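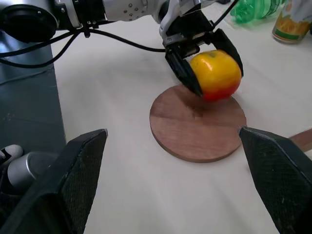 Lecture 8: The Fruit That Left the Board
Notes for the lab section, revised 17 Mar 2020
Orysia Dovhaniuk

Bring these to lab. The reading is the Hattori notes on grip force, sections 2 and 4. Section 3 is optional and is mostly Shigeru being angry at a spring.

1. What happened

The task was as dull as we could make it. Two arms share a table. One arm picks up the fruit, holds it over the round wooden board, lowers it, and lets go. The other arm waits with its gripper open and its wrist camera running, and takes the fruit from the board once it has been set down. We call this the Ondrejka handoff, after the script it came from, and it had run all through the fall without a complaint.

On the day in question the fruit was lifted cleanly. On the way down it turned in the fingers, slipped out sideways, hit the rim of the board, and rolled off the table. The first arm finished lowering nothing, opened its fingers, and reported success. The second arm came in, closed on air with great care, and also reported success. The log for that cycle is a lovely piece of reading. Every line is green.

A student stepped in to pick up the fruit. The second arm was still live and started its next move while the student was bent over at the table edge. The student heard it and backed off. Contact was zero, injury was zero, and that is why you are getting a handout and I am not filling out the other form.

2. Two failures, please keep them apart

Most of last year's reports mashed these into one paragraph titled "gripper problem." Don't.

Failure A: the fruit was dropped. A grasping fault. Cheap, common, and will happen to you before the end of the month.

Failure B: a person was inside the reach of an arm that was free to move. A safety fault. It would have been just as serious if the fruit had been placed perfectly and the student had leaned in to admire it.

If your report spends four pages on A and a sentence on B, I will send it back with the sentence circled.

3. Failure A, the grasp

Parallel fingers like flat sides. Fruit has none. With a round object between two paddles you get two small patches of contact, and if the line between those patches misses the center of mass, the object wants to swing. Friction is what stops it. When friction loses, you get a slow roll, then a faster one, then the floor.

Things that were true that day:

The grasp point was computed from the outline seen by the camera. An outline gives you a width. It has no opinion on where the weight is.

The two fingers on the placing gripper were not the same length. One had been swapped for a shorter part from the Jokalari drawer after the original cracked, and the model in the planner still had the long one on both sides. So the arm believed it was squeezing the fruit through the middle, and it was squeezing it through some other place.

The grip force was whatever the last group had left in the config file. They had been picking up sponges.

The fruit was glossy. Shiny skin on smooth finger is a bad pairing, and you can look up the friction numbers yourselves, because the homework asks you to.

Any one of these the system would have shrugged off. I have run it with the wrong finger and the right force and it places fruit all afternoon.

4. Why the log said it was fine

The placing script checked one thing after release: did the fingers reach the open position? They did. Fingers open very well when there is nothing in them.

The receiving script checked that its fingers had stopped moving. They had, at fully closed. A grasp check should ask for a final width close to the width of the object. Ours accepted any width including none, a decision made in May by someone whose initials are in the file and are mine.

The lesson for your own scripts: write down what you expect to be different about the world after each step, then check that. Check for the object on the board after placing. Check finger width after closing. If you have a wrist camera on the second arm looking straight at the board, you might even consider using it.

5. Failure B, the person

The cell has a stop button and a hold mode. The student pressed neither. When I asked why, the answer was that the arm "looked done." I have no quarrel with this student, who was more candid than most of us would be. An arm paused between moves looks exactly like an arm that is finished. You can't tell by looking and you should stop trying.

The hold mode itself had a hole. The Ulard controller on the first arm and the controller on the second were started separately, so holding one left the other free. A student who had done half of the right thing would still have been in reach of a moving arm. Both now hang off one hold switch. Test it anyway, before every session, on both arms.

6. Rules for lab, starting this week

Press hold before any part of you crosses the tape. Shoes count.
Say "hold" out loud and wait until your partner says it back.
Dropped objects stay dropped until the run is stopped. It's fruit - it will wait.
Speed limit is 200 millimeters per second while anyone is in the room. I know it's slow. Bring a book.
If you change a finger, change the model, and write both changes in the bench log.
Loose cable on the arm gets reported before the run. Watch how it moves through the whole path, since a cable that hangs nicely at the start can be tight by the end.

7. Homework

Write the report for this incident in the Illurham format, two pages at most. Separate sections for A and B. For A, sketch the contact points for unequal fingers and show which way the fruit turns. For B, list every point at which the arm could have been stopped and who could have stopped it.

Do not write "human error" anywhere. If you feel it coming on, reread section 4.

Next lecture: suction cups, and what happened to the ceiling tile.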